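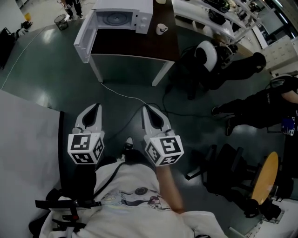
Salle d'atelier du site Karaki : le four à micro-ondes blanc, porte ouverte, et une petite tasse sur la table à plateau brun foncé.

Rapport d'avancement – Programme Cledeo, aménagement et équipement des espaces communs
Période couverte : de mars à septembre
Destinataire : Fondation Zutley, service du suivi des subventions

1. Rappel de l'objet

La subvention accordée à l'association Fukemo porte sur la remise en état de la salle d'atelier du site Karaki et sur la création, dans cette même salle, d'un point de restauration légère destiné aux usagers de l'atelier. La convention prévoit deux phases : l'installation du mobilier et des appareils, puis la mise aux normes des arrivées électriques et l'organisation des rangements. Le présent rapport rend compte de l'achèvement de la première phase et de l'état de la seconde.

2. Mobilier et appareils

Le choix d'un appareil unique, posé sur une table indépendante des plans de travail, a été arrêté en avril. Le modèle retenu est un four à micro-ondes à plateau tournant, commandé par deux boutons rotatifs. Les usagers consultés avaient exprimé une nette préférence pour des commandes mécaniques, plus faciles à utiliser que les panneaux tactiles des appareils précédents. La table qui le reçoit, à plateau de bois et pieds blancs, provient du stock de l'association et n'a donné lieu à aucune dépense.

Le long plan blanc et les meubles à tiroirs blancs ont été conservés. Ils restent affectés au matériel d'atelier, conformément au plan d'implantation transmis avec la demande initiale. La grande table blanche demeure réservée aux travaux de groupe.

L'achat du four et de la vaisselle de base représente une dépense de 392 euros, imputée sur la ligne « petit équipement ». Le solde disponible sur cette ligne s'élève à 261 euros. L'association sollicite l'autorisation de l'affecter à l'acquisition d'un égouttoir et de boîtes de rangement fermées.

3. Utilisation de l'espace

Le point de restauration est ouvert de midi à 14 heures, ainsi qu'en fin d'après-midi lorsque les séances se prolongent. Les usagers y réchauffent leur repas et peuvent s'y préparer une boisson chaude. Un règlement d'utilisation, tenant sur une page, a été adopté en juin. Il prévoit notamment que la porte du four soit laissée ouverte quelques minutes après le nettoyage, que le plateau en verre soit lavé chaque soir et que la vaisselle personnelle ne reste pas sur la table d'un jour à l'autre.

Ce dernier point est inégalement respecté. Des tasses sont encore régulièrement retrouvées à côté de l'appareil en début de matinée. Un rappel a été adressé aux groupes et l'attribution d'un casier à chacun d'eux est à l'étude.

4. Difficultés rencontrées

La principale réserve concerne les câbles. Plusieurs alimentations passent encore au sol, dans une zone où les participants circulent et travaillent parfois à même le revêtement. Le devis reçu en mai prévoyait des goulottes murales qui ne desservent pas le centre de la salle; il a été refusé. Un second devis, avec passages de câbles plats à fixer au sol, est attendu. Dans l'intervalle, il est demandé aux responsables de séance de débrancher et d'enrouler les rallonges inutilisées.

Le revêtement de sol, vert-gris et brillant, n'a pas été remplacé. Son entretien est satisfaisant, mais les reflets de l'éclairage du plafond gênent certains usagers. Ce point n'entre pas dans le périmètre de la subvention et fera l'objet d'une demande distincte auprès du bailleur.

5. Suite du programme

La seconde phase débutera dès réception du devis électrique. La durée des travaux est estimée à 7 jours ouvrés, pendant lesquels la salle sera fermée et le four déplacé dans le local d'accueil. Les étiquettes des tiroirs seront refaites à cette occasion – l'inventaire du matériel est déjà en cours. Le rapport final, accompagné des factures acquittées, sera transmis à la Fondation au plus tard en décembre.

Association Fukemo, pôle Équipement et locaux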